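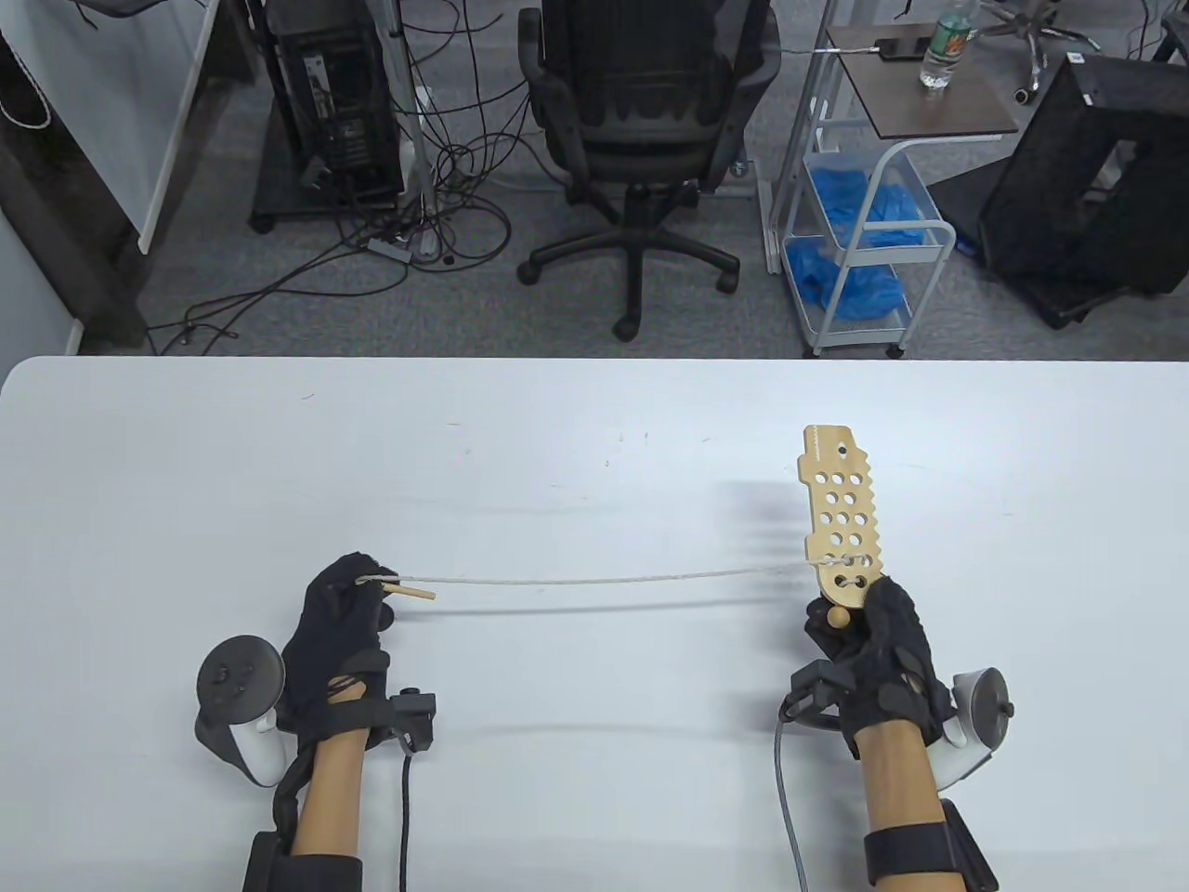 String and peg task, gloved demonstration at the white table. Peg in the left hand, paddle in the right.

Manipulation Group: minutes of the Thursday meeting

Present: Dellow team, Gwilliam lab (data and training), Brellance (gloves and tracking). Apologies from the Flarby evaluation side, who sent written notes.
Start: 10.00

1. Minutes of the last meeting

Agreed, with one correction. Under item 4 the text should read "glove recordings", and the word "teleoperated" should be struck out. The July set contains no teleoperated runs.

2. State of the recordings

Dellow reported that the string and peg set now stands at 1,578 recordings. Of these, 1,239 passed the automatic checks and have gone to Gwilliam for training. The others are being held back, mostly for gaps in the hand tracking or for a clock mismatch between the head camera and the gloves. None have been deleted.

The target for the full set remains 3,000. Brellance asked whether this could be lowered if the results hold up. Gwilliam would prefer to wait for the next training run before deciding. Left open.

3. Result: hand pose with and without controller data

Gwilliam presented the comparison asked for last time. Two policies were trained on the same recordings. The first was given finger pose from the gloves and wrist position from the controllers. The second was given finger pose from the gloves and wrist position estimated from the head camera alone.

The first policy did better at bringing the peg up to the chosen hole. It also kept the string from going slack during the approach, which the second often failed to do. Once the peg was at the hole there was little to choose between the two. Both had trouble letting go of the peg and picking it up again on the far side of the paddle.

Dellow asked whether the camera-only policy suffered when one hand passed in front of the other. Gwilliam said this was likely but had not been separated out. The failures will be sorted by whether both hands were in view.

It was agreed that controller data stays in for the rest of the collection. The camera-only version is to be kept as a baseline and reported alongside.

4. Handling of the string

Flarby's notes raised the point that the string is not labelled in any of the recordings. The training data holds hand pose and video only, so the policy has to work out the state of the string from the pictures. Flarby suggested marking the attachment point on the paddle and the end at the peg, and treating everything between as a simple curve.

Discussion was fairly long. Brellance thought a straight line would do while the string is held taut between the hands, and that the curve only matters once it has gone through a hole or two. Gwilliam pointed out that the string is thin and pale and the table is white, so an automatic tracer may well pick up the shadow in its place. A darker string was proposed. Dellow did not want to change materials in the middle of a set.

Agreed: the present string stays until the target is reached. Gwilliam will try the two-point labelling on a small batch and bring the error figures.

5. Gloves and cables

Brellance reported that the tracking module cables are long enough for the current table but pull slightly when the hands are raised. This shows up as a small drift in the wrist reading. A strain relief clip is being made. Until it arrives, operators should repeat the calibration pose after every break.

Wearing time was also discussed. Sessions will be limited to 3 blocks each, with the gloves off in between.

6. Order of holes

At present operators may thread the holes in any order they like. Gwilliam asked for a fixed order in part of the set, so that the effect of variety can be measured. Dellow agreed to record the next batch with the order read out beforehand. The file notes will need a new field for this.

7. Actions

Gwilliam: sort the failures from item 3 by hand visibility; label the trial batch.
Dellow: recheck the held-back recordings for clock mismatch; add the hole order field.
Brellance: deliver the strain relief clips and update the calibration sheet.
Flarby: circulate the scoring rules for partial completion.

8. Any other business

Flarby asked by note for a copy of the paddle drawing so that a second one can be cut for evaluation. Dellow will send it.

Meeting closed at 11.25. Next meeting same time, same room.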